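Home | Threads | Makers | Robots | Log in

Filed under: Home Robotics, Work in Progress

Flosero build log, a thread
June 23, 2025

1/ Many people asked me how is the two-arm build going, so I write one long thread instead of ten short answers. The project is called Flosero. It lives in the shared workshop, in the corner next to the drill press. I started it in March.

2/ The goal is small. Two arms should pass a soft thing from one to the other without dropping it. After that, maybe folding. I know folding is hard, please do not write me that folding is hard.

3/ First the rail. In the first version each arm had its own clamp on the table edge. After every session the arms were a little bit in another place, and all my saved positions were wrong. Now both stand on one aluminum rail, each on a black plate with bolts. The usable length is 900 mm and I would not go shorter.

4/ I bought the rail as an offcut from a shop called Skanent. They cut it clean and did not charge for the cut. The slots were full of metal dust, so wash it before you put any nuts inside. I did not, and I had to take out everything again.

5/ The spacing between the two bases took me more time than the software. Too near, and the elbows hit. Too far, and the grippers meet only when the arms are almost straight, where they are weak and they shake. I moved the right plate in steps of 5 mm for two evenings.

6/ Cables. I changed to purple cable for both arms, for no deep reason, it was on sale. Leave a loop before the wrist. My first cables were too tight, and one connector came out each time the wrist turned fully. I lost a whole evening looking for a bug in the code.

7/ The cable ties are closed by hand only, no pliers. If the tie is too strong the cable cannot slide, and then the loop does not help you.

8/ Each arm has its own small board on the front of the rail. I wanted one board for both, but the wires across the middle were always in the way. With two boards I can switch off one side and work on it while the other side holds its position.

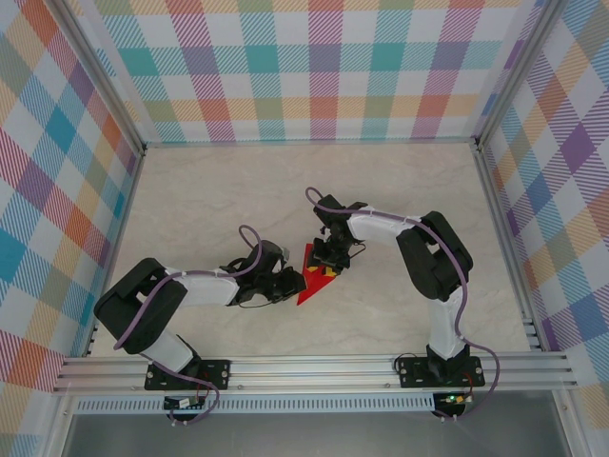 9/ The speed is now limited to 500 steps per second on all joints. This is slow - visitors in the workshop think it is broken. But at this speed I have time to reach the power switch, and I used it more often than I want to say.

10/ Grip force was the next problem. The number in my settings file is 78, on a scale I made myself, so please do not copy it. Under this number the thing slips when the second arm takes it. Over it, the fingers bend and the motor gets hot.

11/ Both grippers must hold together for a moment before the first one opens. I wait 120 milliseconds. Without the wait, the first gripper opened while the second was still closing, and I picked many things from the floor.

12/ Somebody asked about the wallpaper. The panels are from a children's room collection with the name Pornside, and yes, I have heard all the jokes already. I wanted walls on three sides so that people walking by do not disturb the vision part. Plain white would be more serious, but I like to look at this one.

13/ The panels stand between frame posts at the back corners. If you do the same, make the posts first and cut the panels after. My left panel was cut two times.

14/ What is not good yet: the right arm has a bit of play in the shoulder. I can feel it with the hand when the power is off. Tightening the screw helps for one day. I think the horn is worn and I must order a new one.

15/ Also the tabletop. It is smooth with a marble pattern, very easy to clean, but light things slide on it when the gripper comes from the side. Now I come more from above. A thin mat would also work, I have to try it.

16/ For the calibration I followed an old handout by Steinarsdóttir that somebody left in the workshop folder. It is written for one arm. For two arms I do the left one first, then I touch the two gripper tips together and correct the right one from there. If you know a better way, please tell me.

17/ The code is still messy, half of the comments are in my own language. I will share it when I have cleaned the part for the handover. Parts list comes sooner, I only need to find the length of the bolts again.

Recent from this author
- Washing aluminum profiles in a small sink
- Which connector came loose this time
- Flosero, first movement of the left arm
- Cheap emergency switch for a hobby robot
- My notes on soft gripper fingers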